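3.2 Closing the bag as a household task

Anyone who has packed fruit for a journey will know that putting things into a bag is the easy part, and that the closing is where one's patience goes. In our study of everyday packing in Dreltham we therefore gave the zip strip a section to itself. It is long, thin and rather willing to wander off on its own, as the blue one does in Figure 3.

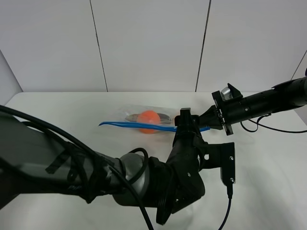
Figure 3(a). The blue strip lying across the clear bag, held near its right end.

Bags of this sort do not keep a shape of their own. They borrow one from whatever is inside, and so round and long contents make for a lumpy, wrinkled parcel whose edge seldom lies quite straight. We were fond of mixed loads for just this reason, and Piątek (our earlier kitchen study) had leaned on them too.
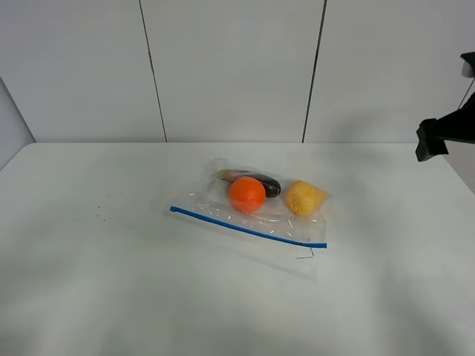 Figure 3(b). Mixed contents in a clear bag with a blue closure, laid flat on the white table.

The table itself deserves a kind word. We chose a plain white top after 2 darker ones had made clear plastic very hard to follow, though pale surfaces do show up every speck, and readers who keep a tidy kitchen will have to forgive us. 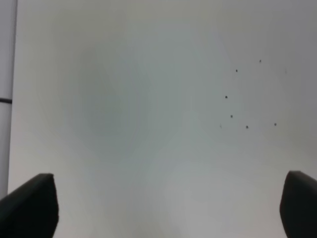
Photograph: Nikola Baran

The end of the strip matters a great deal, we feel. Where it runs on past the bag there is something to take hold of, while a free tail at the other side can curl upwards, as it does in the last view.

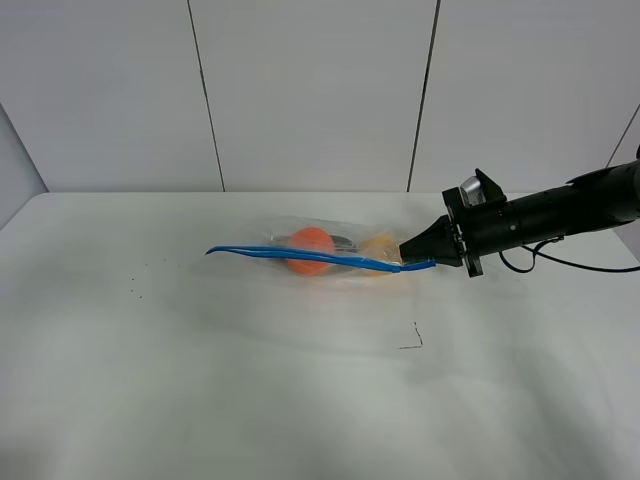
Photograph: Faustino Esquivel

With the strip lying in front of the contents, a round item sits partly behind it, and we come back to this crossing in the next section.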